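Furniture Surfaces and Reading Habits in Shared Student Housing
Project report, Haverford Residence Study
Authors: Wendy Wragg, Kipchumba Mutiso
Supervisor: Teodor Kurek

1. Background

The project examined how residents of shared housing use common rooms for reading and written work. Earlier coursework in the department looked only at the library. The present study extends that work to the living areas of Haverford, where residents have access to a shared study room from early morning until midnight.

2. Method

Residents were invited to keep a short diary in January. Each entry recorded the place, the starting time and the type of reading. A total of 832 entries were received from 90 residents. Entries without a starting time were kept in the count but left out of the evening analysis. Kwaku Addo checked the coding of reading types, and differences were settled by discussion.

Tables were treated as one category, whatever their size or finish.
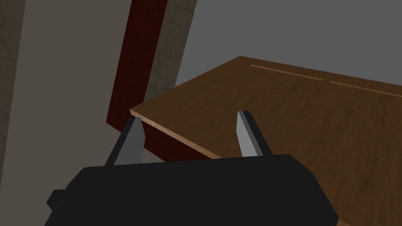

Figure 1. Brown wooden tabletop.

3. Results

Most entries were made at a table, and most of these fell after 7 p.m. Course reading was the largest group. Reading for pleasure was recorded more often in bedrooms, usually in sessions of 15 minutes or less. Several residents noted that they began in a common room and moved when conversation started nearby.

Noise was the most frequent complaint. Residents whose rooms opened onto a corridor mentioned footsteps and voices late in the evening – a point the diary form had not asked about.
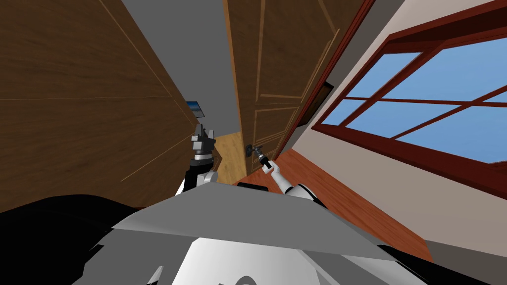 Comments of this type were grouped under "interruptions" and reported separately from complaints about lighting. The two groups overlapped very little.

4. Limitations

The diaries were self-reported, and January is an examination month. Course reading is therefore likely to be overstated. A second round in a quieter month would allow a fair comparison.

5. Acknowledgments

The authors thank Senyo Sulemana for advice on the diary form. Blank forms are held by the department office and may be requested by other student groups.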